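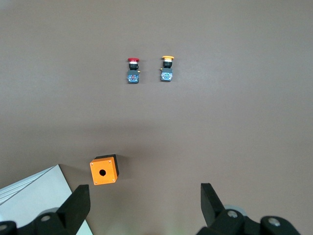 Posted by tallowbench, September, 7:42 am
Board: Cells, Arms and Grippers > Buying and Budgets

Budget for a small pushbutton assembly cell – sanity check please

Morning all. Quick one before the shift starts. We put mushroom-head pushbuttons into orange enclosure boxes, one hole in the lid, button goes through, contact block ends up inside. Red caps and yellow caps at the moment, same box. All by hand today.

Boss wants a number for next year's budget. Number I have so far is 93 thousand, covers arm, gripper, wrist camera, stand, fencing, integrator days. Quote is from Brislow. Trial bench is set up with one arm and a two finger gripper, parts standing on a plain brown top.

Questions
– is 93 silly for one cell
– would you buy a second set of fingers up front or wait
– fixtures. buy or make

Volume is around 200 a shift, not huge I know.

-----

diecut_marlow wrote:

200 a shift and 93k? What are you paying people. I'd want to see the payback before anything else. What does the quote say for integrator days, thats where they get you.

-----

tallowbench wrote:

10 days. Travel on top.

-----

diecut_marlow wrote:

10 is light for insertion work. Pick and place, fine. Getting a round collar through a round hole with the button the right way round, different animal. Budget double and be happy if you don't spend it.

-----

Itziar Ibarra wrote:

Going to disagree with the double. We did a cell a lot like this with Hundstead and went over by two days, and both of those were the safety paperwork. The insertion was dull. What ate our money was presentation – how the parts get to the arm.

Look at your own photo. Buttons upright with the caps pointing away, both lined up nicely side by side. Who puts them like that in production? If the answer is a person then you've bought a very expensive second half of a job. If the answer is a tray or feeder then that needs its own line in the budget and I don't see one in your list.

Also the brass terminal. On the red one it's out to the right and on the yellow one it's out to the left. Does it matter which way that ends up in the box? If yes you need to either load them all the same or have the camera check and rotate. Both cost something.

-----

tallowbench wrote:

Ok the terminal thing I had not thought about. It does matter, the wiring comes in from one side. Will ask if the camera software does rotation or if thats an extra licence.

No feeder line, you're right. Was assuming trays.

-----

greasenipple wrote:

Trays cost money too!! Everybody forgets the trays. We bought 9 and needed more inside a month becuase some are always being loaded, some are always at the machine and some are always under somebody's lunch.

-----

quill_and_cog wrote:

On fingers – buy the second set. Always. The ones in the pic look like plain flat angular fingers. Fine for grabbing the box by its sides maybe. For the buttons you have a wide cap, then it goes narrow at the black collar, then a square block. Ask yourself where you want to grip it. By the block, and the block has to go down the hole, so your fingers are in the way. By the cap, and it's a shallow round thing, flat fingers on a round edge will let it tip. I'd want fingers with a V or a curved pocket for the cap. Get them machined with the first order, lead times on one-offs are horrible.

-----

diecut_marlow wrote:

Or print them. For a trial I'd print them and not spend a cent with the integrator.

-----

quill_and_cog wrote:

For a trial sure. He's asking about a budget line. Printed ones wear on the gripping face and then your cap position drifts and everyone blames the camera.

-----

diecut_marlow wrote:

Ours have been on since spring. No drift. Depends what you print in.

-----

tallowbench wrote:

Putting both in. Printed for trial, machined for the real one. Can strike one later.

Other thing, lid has four screws, one near each corner. Boss now asking "can it do the screws too". I want to say no for this year.

-----

Itziar Ibarra wrote:

Say no for this year. Screwdriving is a separate tool, separate feeder, torque logging if your customer wants it. Price it as an option so he can see the number, that usualy ends the discussion. And think about order of work: if the lid has to come off so somebody can wire it, having a robot fit the screws first is daft.

-----

tallowbench wrote:

Hah yes, lid comes off for wiring. Good point, that kills it.

-----

greasenipple wrote:

who else quoted? one quote is no quote

-----

tallowbench wrote:

Ó Gríofa said they'd send something, still waiting. Prureo only wanted to lease. Monthly looked ok but you hand it back at the end and the fixtures are yours and fit nothing else.

-----

greasenipple wrote:

wouldn't write off leasing. volume that low, if the product changes you aren't stuck with it. we lease ours, no regrets so far

-----

diecut_marlow wrote:

Lease is for people who can't get capex signed. Buy the arm, arms hold value. The rest is scrap either way.

-----

Itziar Ibarra wrote:

Second hand arms hold less than you think once the controller is a version behind. But I'd still buy, at one shift.

One more for the list: matte bench top. Yours looks fine, plain and dull, camera will like it. The blue front on those contact blocks is see-through though, and the camera may see the innards and get a messy edge. Have it look for the cap. Bright red or yellow on brown is easy. And get them to demo with YOUR parts, both colors, before you sign.

-----

tallowbench wrote:

Revised list, shout if I missed anything

– arm, gripper, wrist camera, stand, fencing: as quoted
– integrator days: 10 quoted, asking for a day rate for overrun
– trays: new line, enough for load + run + spare
– fingers: printed set for trial, machined set for production
– rotation check in software: price TBC
– screwdriving: option only, not this year
– lease price next to it for comparison

Taking it in at the 2 pm meeting. Will post what Ó Gríofa come back with.

-----

quill_and_cog wrote:

Spares. Put a line in for spares. Camera cable at the very least, the one that flexes at the wrist.

-----

tallowbench wrote:

Added. Thx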